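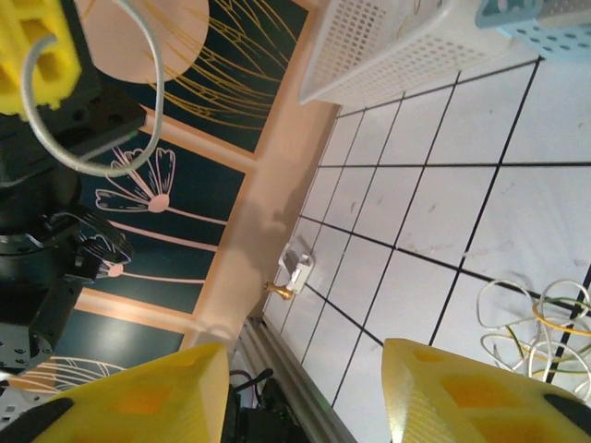

Babar Baloch wrote on Thursday:

> I have been working on the classic force for three months now and I still
> miss it maybe one time in four. At home, in front of the mirror, it is
> perfect. At a table with real people the hand comes in too early, or they
> reach for the bottom of the spread, and I am finished. Should I just give
> up and use the cross cut like a beginner? I have a show at Greltow in
> February and I do not want to be holding a prediction for the wrong card.
>
> Second question, do you think my cards are the problem? I use the Woltix
> deck from Cheema's shop and after a week it spreads in lumps.
>
> Babar

Dear Babar, dear all,

I will try to answer both questions, but please remember I am only a hobby performer and my English is slower than my hands.

First, the miss. One in four with strangers is not bad after three months. When I started I missed much more than this, and I made it worse by watching the force card. If you look at your card, the spectator feels that something is happening there, and the good ones go somewhere else on purpose. Look at the person. Ask the question with your eyes up, "please take one," and bring the spread toward the hand while you are still speaking. The hand usually arrives at the end of the sentence. I say the sentence always in the same speed, and I have practiced it together with the spread so many times that I cannot do one without the other anymore.

Also, do not slow down when the force card is coming. I filmed myself last winter and my spread had a normal speed for the first part, then it was almost standing still, then it ran away again. I was not aware of it at all. My left thumb was waiting for the card. The solution for me was to count silently with an even beat while spreading. Ghazala Sandhu says the counting makes her face look empty, so maybe it is not for everybody.

Now the more important thing. You need something to do when you miss. If they take another card, let them take it, smile, and go into a different trick. They do not know which trick you wanted to show. I keep the break under the force card, have the selection returned, control it to the top, and do a simple ambitious card with two or three phases. Then I offer the spread to the next person at the table and try the force again. In Prundness I performed for 40 people at a wedding dinner, going from one table to the other, and I missed at two tables. I had only one unhappy person that evening and it was me.

This means the prediction should not be seen before the force has worked. Leave it in the wallet. If it is already lying on the table in an envelope, you have closed the door behind you.

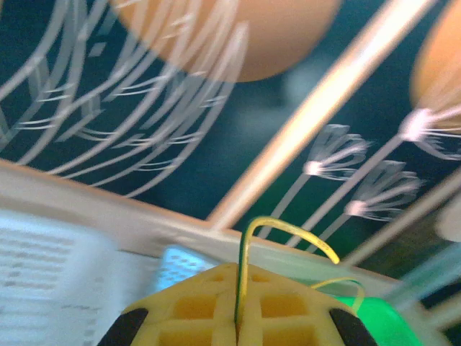

Yellow gripper, with the striped wire.

About the cross cut: I do not agree that it is for beginners. It is a very strong force if you leave enough time between the cut and the moment they look at the card. Most people hurry. Put the one half across the other, then talk about something else, ask who shuffled, ask the name of the person, and only after this come back to the cards. For a stage, or when your hands are shaking, I would choose it every time. So for Greltow I would use the cross cut for the prediction, and keep the classic force for the smaller tricks where a miss costs nothing. After 600 more tries you can decide again.

For the cards, yes, it could be the deck. A week is normal if you practice every day with warm hands. I rotate 12 decks and write a number on the flap of each box. The one for the show is opened the evening before and I only give it a few shuffles and spreads, to take away the first slipperiness. Please do not put powder on them, Wajid Magsi tried this and his pockets were white for the whole show.

One question from my side. Has anybody a good way to get the break back after the spectator has squared the deck for me? They want to be helpful and they push everything together. I have tried a small crimp at the inner corner but I find it slowly, and I do not like to look down.

With kind regards,
Faustine Riviere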